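The Good Spoons Come Out in September

My grandmother had a drawer you weren't supposed to open. It was the second one down in the dining room sideboard, it stuck on the left side, and it held the good spoons. Knives and forks too, I guess, but I only ever cared about the spoons. They were heavy, they had a little curl at the end of the handle, and they came out at Christmas and for funerals. The rest of the year we ate soup with the kind of spoon you could bend with your thumb.

I've got that drawer now. Well, I've got what was in it. The sideboard went to a cousin with a bigger house. And last September I did something my grandmother would have hated, which is that I put the good spoons in the kitchen and started eating cereal with them.

I want to talk you into doing the same. But first, a detour, because I went a bit nuts on this subject and you're going to have to come along.

It started with a replacement. We were short one teaspoon (we've always been short one teaspoon, there was a family fight about it before I was born) and I thought I'd just find a match. How hard could it be? I took one of ours to Stunedwood, the big indoor flea market an hour north of me, and walked up and down the aisles holding it out in front of me like a flashlight. There are 163 stalls at Stunedwood. I'd say every third one has a tray of flatware on it somewhere, usually under the table, usually next to a box of doorknobs.

I didn't find my teaspoon. What I found was that people who sell old spoons love to talk about old spoons, and that I love to listen. One woman spent half an hour showing me how to tell which hand the first owner ate with. You look at the tip of the bowl. Years and years of scraping the bottom of a dish wears it down on one side, and a right-handed person wears down the left edge. I went home and checked ours that night with the lamp pulled over to the table. Most of them were worn on the left, like you'd expect, and then there was one, just one, that was worn on the right! I've been on the phone with my aunts about it ever since. We have two candidates for the lefty and no agreement.

After that I was gone. I bought a set at Stunedwood with the name Kolleck stamped on the back, a pattern so plain it hardly counts as a pattern, for less than I'd pay for a pizza. I bought a ladle I don't need. I learned that a soup spoon with a round bowl and a soup spoon with an oval bowl have their own loyal camps, and that you shouldn't bring it up at a dinner party unless you've got the whole evening free. 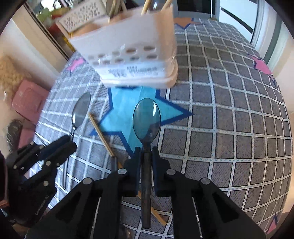 Photo: Flistemska Pictures

So what makes a spoon good? I've asked a lot of people this by now and the answers are all over the place. My own feeling is that it's mostly about where the weight sits. Lay the spoon across one finger, right where the handle meets the bowl, and then slide it back toward you until it balances. If it tips forward hard, it's going to feel clumsy in soup. If all the weight is back in the handle, it'll slide out of your bowl and onto the floor every time you let go of it (I own four of those, they were a wedding present, I'm keeping quiet about who from).

Then there's the lip. Run your thumb around the edge of the bowl. Cheap spoons are stamped out and barely finished, and you can feel a ridge there. You may not notice it while you eat, but your mouth does. It's the reason yogurt tastes nicer at some people's houses. I'm serious! Try it with your eyes closed and two different spoons.

The depth matters too, and here I have strong opinions. Somewhere along the way a lot of new flatware got very shallow and very long. It looks elegant laid out on a table and it can't hold a mouthful of broth. I ate at a place called Bauerfeind this summer, lovely food, white napkins the size of pillowcases, and they handed me a soup spoon so flat I could have used it as a shoehorn. I ended up tipping the bowl. My grandmother would have hated that, too.

About the everyday business of it. People ask if I'm worried about wrecking the good ones, and sure, a little. Silver plate does wear thin. Ours is already showing through on the heels of the bowls, where they've rested on tablecloths for all those years. But the funny thing about silver is that using it keeps it bright. It tarnishes sitting in a drawer. I used to spend a whole gray afternoon every December with a rag and a tin of polish, and now I don't, and they look better than they did when I was ten.

I wash them by hand, with regular dish soap, and dry them right away with an old T-shirt. I keep them out of the dishwasher and away from leftover egg, which turns them black in no time. If you've got stainless you can ignore all of this and go have a sandwich.

Did I lose one? Yes. It went out with the coffee grounds, I'm pretty sure, sometime in the winter. I went through two bags of trash in the driveway in my bathrobe and came up empty. I was upset for a day and then I had my oatmeal with a different one. So we're short two teaspoons now, and I'm back at Stunedwood most weekends with a sample in my coat pocket, looking under the tables.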